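# Gripper width lags behind the wrist pose when I replay tidy-up demos – is it my sync or my filter?

I'm collecting two-handed demos of putting small stuff away into a clear plastic storage box, and the software side is driving me a little nuts.
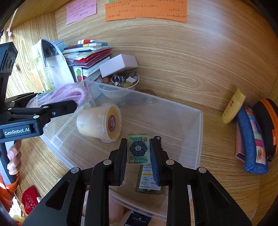
My pipeline goes like this: wrist pose comes out of visual tracking, finger opening comes in as its own stream, and a script I call Trevor lines them up by timestamp and resamples everything. On thick objects the replay looks great. On flat little packets the fingers close late, after the wrist has already started to lift. I measured the gap on one take and got 80 ms. I smooth the width signal with a moving average over 22 samples (it was jittery and I got impatient!). Both hands show it, the left one a bit more.

Do I shift the stream by a constant, or is something else wrong?

**losutness**

Your filter is most of it, I'd bet. A moving average that only looks backward delays the signal by half its window, so 22 samples gives you ten and a half samples of lag before anything else goes wrong. You're working offline, so run the filter forward and then backward and that delay cancels out. Then do the sync check again: open and close the fingers fast three times at the start of every take, get the opening from the video, and cross-correlate it with the width stream. Do it for each hand separately – the two clocks don't have to agree. Whatever offset is left after that, you can subtract.

Also look at drift. I had a take of 3000 frames that was fine at the start and visibly off by frame 2891, and a constant shift won't fix that. Put a second set of quick closes at the end and fit a line between the two.

**Kokell**

just shift it by 80 and move on, worked for me

**urovlow_user**

I wouldn't hardcode 80, it'll change the moment you touch the filter. One thing to add: check how you resample. If Trevor grabs the last known width instead of interpolating, you get extra delay on top, and it hurts most on thin things where the whole close happens in a few samples. I plot raw width, filtered width and wrist height on one axis for every new setup. Takes a minute and you can see which step is eating the time.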